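Section 6: Running a visitor demonstration

Applies to the Tosberg hand-held gripper kit with the Psarras backpack recorder. Read Section 4 (Fitting the backpack) first. For visits by school groups, see also the Esus site rules.

## 6.1 Before visitors arrive

1. Charge both backpack batteries to 100 per cent. Do not start a session below 40.
2. Set out one small table for each operator. Leave enough floor for a person wearing a pack to turn right around.
3. Fit the finger sleeves and check that each one is pushed fully down into its socket.
4. Keep the ventilation slots on the gripper housing clear of tape, labels and fingers.
5. Walk the floor and move any cable that crosses the path from the door to the tables.

**Caution:** The backpack changes your balance when you lean over a table. Bend at the knees and keep your feet apart. 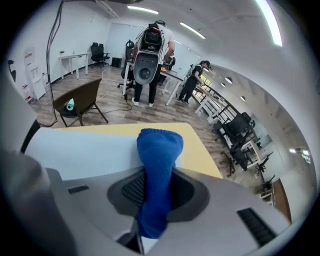 How long can a visitor wear the backpack?

Fifteen minutes at a time, with the pack off for at least five minutes before another turn. Anyone with a sore back or shoulder should use the seated station instead.

## 6.2 Starting the recorder

1. Switch on the pack and wait for the second tone.
2. Open Fumamance on the host laptop and choose **Open Day** from the profile list. This profile turns off audio.
3. Enter the session code. The default is 555. Lorraine Harawira can change it if you are running two rooms.
4. Hold both grippers out in front of you until the status line reads **Tracking**.
5. Open and close each gripper fully, twice.

**Note:** If the status line stays on **Searching**, wipe the marker cubes with a dry cloth and repeat step 4. Error 67 means one cube has been fitted the wrong way around.

## 6.3 Cloth task, seated

The cloth task suits most visitors and needs no lifting.

1. Seat the visitor square to the table, with the straps done up and loose sleeves kept away from the jaws.
2. Lay a sheet of white paper on the table and put the cloth on it.
3. Ask the visitor to pick up the cloth with one gripper and move it to the far edge of the paper. The other gripper stays over the table so that both cubes remain in view.
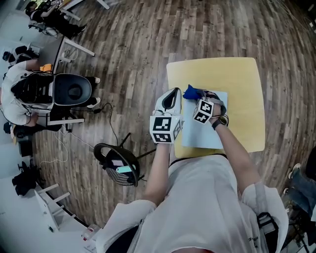
4. Have them release the cloth and bring both grippers back towards the chest.
5. Press **Save** or **Discard**. Discard any run where the visitor stood up or took a hand off a grip.

## 6.4 Packing up

Switch off the pack before unplugging the grippers. Put used sleeves in the wash bag and log the number of saved runs on the sheet by the door. Report torn sleeves and cracked cubes to Zoi Karras before the next booking. The December open day uses the same layout, so leave the tables where they are.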